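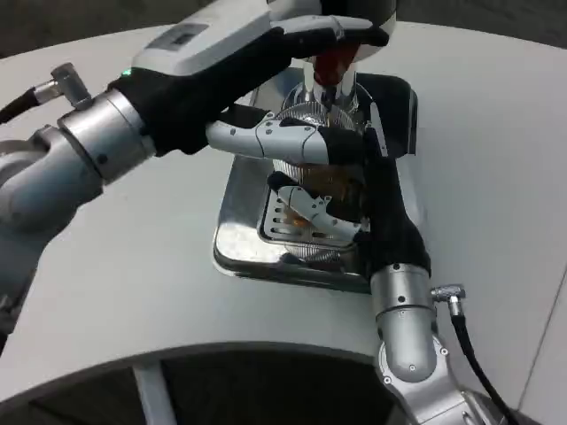 Stainless steel tray and drip grate on the white table.

So I finally finished the Filtness map pack last night, all 10 tracks, and I have to write it down while my thumbs still hurt.

If you haven't played Wornuvel, it's a hover racing game where the walls are magnetic and you can ride up them if you hit the angle right. The base game came with a handful of pretty tame circuits. Filtness is the add-on with the weird ones, and I love the weird ones. Half of them started as community maps before Tetudex cleaned them up and put them in the ranked rotation back in November.

My favourite by a mile is Phùng. It's short, 48 seconds if you drive it cleanly, and it has that split tunnel after the second bend where the left side is narrow and fast and the right side is wide with a boost pad at the end. Everyone goes left. I went left for weeks! Then Vinh Đinh, who I race with most evenings, started taking the right side and beating me to the bridge every single time, and I had to throw out everything I thought I knew. The trick is to stay off the brake and let the wall catch you, then hop just before the pad so you land on it already pointed at the bridge. Miss the hop and you slide into the gutter (I have seen a lot of that gutter).

The other one worth learning is the spiral. Camera distance matters heaps there. I bumped mine up to 140 and could suddenly see the colour change on the floor panels, so I knew when the gap was about to open. On the default setting you're basically guessing.

I don't love all of it. The ice track is too long, and the respawn point near the finish drops you facing a pillar, so one mistake costs you almost 7 seconds. Toàn Huỳnh reckons it's deliberate. I reckon it's a leftover from the community version and they forgot to move it. Either way I won on it once, by a nose, and I'm never queueing for it again — okay, probably tomorrow.

What gets me is how different the pack feels with a full lobby. Alone, the tracks are neat little puzzles. With eight people on them the walls turn into traffic, and you end up riding the ceiling over somebody's head and yelling at your own screen. I haven't had this much fun with a racing game since I was a kid sharing a couch and one good controller.

Next I want to try the mirrored versions. Vinh says Phùng backwards is horrible. Can't wait!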